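引き出しが開いたかどうか、で評価するのはもうやめたい

2023/07/27

締め切り前なので急いで書く。まとまってない。先に結論だけ。手持ちグリッパーで集めたデモから学習した方策を「引き出しが開いた/開かなかった」の二値で評価するの、そろそろやめませんか。という話。

きっかけは6月に出たVisexの結果。読んだ人は多いと思う。小物用の引き出しケースを開ける課題で、手持ちデモ469本で学習、評価試行が253回。成功率の表がどんと最初にあって、みんなそこだけ見て帰った。うちの輪講もそうだった。表を見て「おお」、次の論文。5分もかかってない。

で、自分は付録を読んだ。付録のほうが本文よりずっと面白い。というか本文に付録を載せて、表を付録に回してほしかった。

付録には試行ごとの短いメモがついている。「指が縁に触れたあと滑る」「隣の段を引く」「ケースごと動く」。最後のやつ。ケースごと動く。これ、成功に入っている試行がある。引き出しは確かに開いている、でもケース全体が手前に何センチも寄っている。人間がやったら「ちょっと押さえてよ」と言われるやつ。二値だと丸がつく。

逆もある。ほぼ完璧に縁に指をかけて、引いて、あとほんの少し足りずに時間切れ。これはバツ。どっちの方策が欲しいかと聞かれたら、自分は後者が欲しい。迷わず。時間制限を延ばせば済むものと、根っこから力のかけ方を間違えているものが、同じ列の同じ数字に混ざっている。

ここで「評価が粗いのは昔から」と言われるのは分かっている。そうです。昔から。ただ昔はデモがそんなに集まらなかった。テレオペで一日がんばって数十本。それなら二値でもまあ、全部目で見られる。いまは手持ちのグリッパーを握って机の前に立てば、午後だけで相当たまる。Peltsteadの部屋でも、先月までのぶんを合わせて799本になった。全部見た人はいない。自分も見ていない。見ていないものを学習に入れて、出てきたものを丸バツで数える。入口も出口も見ていないわけで、これはまずいと思う。

あと、引き出しケースという対象。これがまた厄介で、みんな軽く見すぎ。取っ手が小さい。縁にちょっと出っぱりがあるだけ。前面が透けている。透けているものは手首のカメラから見ると、奥の仕切りや向こう側のものが一緒に写りこむし、光の具合で色も乗る。枠だけがくっきりしている。つまり方策が枠を見ているのか引き出しを見ているのか、画像からは分からない。自分は枠を見ていると思っている。証拠はまだ弱い。弱いけど思っている。
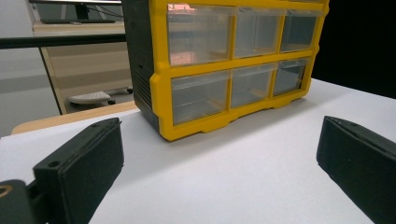
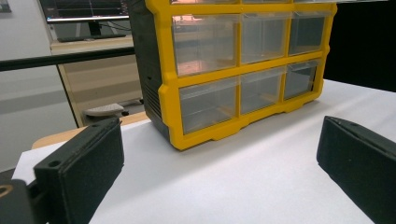 どちらも手持ちグリッパーのカメラから。黒い指の向こうに、黄色い枠の引き出しケース。

同じケース、似た構図。でも並べると指の見え方もケースの見え方も違う。学習する側からすれば別の画像で、その差を吸収してくれるはず、というのが手持ちで集めるときの売りだった。人の手は毎回ぶれる、だからぶれに強くなる。理屈としてはきれい。自分も信じていた。

ただ、ぶれ方にも偏りがある。これは自分でグリッパーを握ると一発で分かる。人間は自分が見やすい角度、腕が楽な角度に立つ。右利きなら右利きの立ち方になる。ケースを斜めに置いても、結局は自分が回りこんで、いつもの向きにそろえてしまう。無意識に。799本あっても、手首の姿勢を散布図にしたら、細い帯のところにべったり固まっていた。図を見てしばらく黙った。本数って何だったんだ。

だからVisexの469という数字にも、自分はあまり感心しない。少ない本数でここまで、と褒める人と、そんなにいるのか、と渋る人がいて、どっちも本数の話をしている。本数の前に姿勢の分布を出してほしい。論文に散布図を1枚。半ページもいらない。

話を評価に戻す。

うちではいまSinという採点のやり方を試している。名前の由来は聞かないで。たいした由来じゃない。中身は単純で、1試行を3段階に切る。近づく、かける、引く。それぞれに点をつけて、足さない。足さないのが大事。足すとまた一つの数字になって、みんなそれだけ見る。近づくのは満点、かけるのが半分、引くのは満点、みたいに並べたまま表に載せる。見にくい。すごく見にくい。でも見にくい表のほうが議論になった。輪講で初めて5分以上もめた。

もめた中身も書いておく。「かける」の点を誰がつけるのか。動画を見て人がつける、といまはなっている。当然ぶれる。同じ動画に別の人が別の点をつける。透明な縁に指が触れているのか、手前の空中なのか、手首のカメラからだと本当に判定しづらい。横からの固定カメラを足せばましになる、という意見が出た。それはそう。でもそれを言うと、手首のカメラだけで完結するから手軽、という手持ちの良さが半分消える。自分は評価のときだけ横カメラを置けばいいと思う。集めるときは手首だけ、評価は贅沢に。反対された。学習と評価で見えているものが違うのは気持ち悪い、と。気持ちは分かる。でも評価のカメラは方策に見せないんだから、いいじゃないか。と今でも思っている。

自動でつければいいという人もいる。Brusitixの指先の反力ログを使って、接触したかどうかで区切る。やってみた。うまくいく試行もあるし、枠にこつんと当たっただけで「かけた」判定になる試行もある。枠と引き出しの縁は近い。ものすごく近い。結局、怪しいものは人が動画を見なおすことになる。だから半自動。半自動は手間が半分になるかというと、なりません。見なおすのは面倒なのばっかりだから。

それでもやる価値はあると思っている。理由を一個だけ。二値で比べたとき、うちの旧版と新版の方策はほとんど差がなかった。普通ならそこで「改善なし」と書いて終わり、次の案へ。3段階で並べたら、新版は「かける」がはっきり良くなっていて、「引く」が悪くなっていた。打ち消しあって差が見えなかっただけ。原因を掘ったら引くときの速度の正規化を変えたのがいけなかった。しょうもないバグに近い。直した。二値のままなら、良くなった部分ごと捨てていたはず。実際、過去に捨てた案がいくつもあって、あの中にも当たりがあったんじゃないかと考えると、ちょっと胃が痛い。

反論も想像がつくので先に書く。

ひとつ、他と比べられなくなる。はい、なります。だから二値も併記すればいい。やめたいと題に書いたけど、表から消せとまでは言ってない。先頭に置くのをやめたい。要旨に書くのをやめたい。題が強すぎた。すみませんが変えません。

もうひとつ、実用では開いたかどうかが全部だ、というやつ。これは工場とか現場の人によく言われる。開かなきゃ意味がない。その通りで、現場に入れる直前の試験なら二値でいい。むしろ二値がいい。でも研究でやっているのは、次に何を直すか決めることのはずで、そのために253回も試行を回して、出てくる情報が1試行1ビットというのは、もったいないにもほどがある。ケースを置いて、戻して、また置いて、あの作業を253回やった人がいるわけです。指が疲れる。腰にくる。その人の労力に対して1ビットは安すぎる。

それと、対象の置き方をもっと書いてほしい。机の上に何を敷いたか、ケースを固定したか、背景に何があるか。うちは白い面の上に置いている。Visexは本文に「卓上」としか書いてない。卓上。机の材質が違えばケースの滑りかたが違う。さっきの「ケースごと動く」は、滑り止めを一枚敷いただけで消えるかもしれないし、消えたらそれは方策が良くなったわけでもなんでもない。再現しようとして最初に詰まったのがここだった。問い合わせのメールも送ったけど、返事はまだない。忙しいんだと思う。こっちも忙しい。

背景もそう。手首のカメラは案外いろいろ拾う。部屋の奥の机とか画面とか。片側に黒い背景を立てても、反対側には部屋が見えている、そういう画が普通に入ってくる。これを全部隠すべきだという派と、雑多なほうが汎化するという派がいて、自分は後者よりだけど、何が写っていたかの記録くらいは残せと言いたい。雑多と放置は違うでしょ。毎回同じ部屋の同じ側が写っているなら、それは雑多ですらない。一種類の背景です。

じゃあお前はどうするのか、という話になるので書いておく。

次に出す報告では、段階別の表を先頭に置く。成功率は後ろ。手首姿勢の散布図を1枚。机と敷物と固定の有無を書く。失敗の動画は選ばずに全部公開する。選ぶと、見ばえのいい失敗だけが残る。あれも良くない習慣で、派手に吹っ飛ぶ失敗は好まれて、縁の手前で指がもぞもぞしているだけの地味な失敗は誰も載せない。たぶん後者のほうが圧倒的に多いのに。もぞもぞの動画、見ていてつらいけど一番勉強になった。

デモのほうは、799本から姿勢がかぶっているものを間引いて学習しなおす予定。本数は減る。だいぶ減ると思う。減って性能が落ちなければ言いたいことが一つ増えるし、落ちたら落ちたで、ここに書いたことの一部は取り消す。どの段階で落ちたかは書けるはずなので、それは書く。

間引きのしきい値はまだ決めてない。決め方に詳しい人がいたら教えてほしい。誤字はあとで直ます。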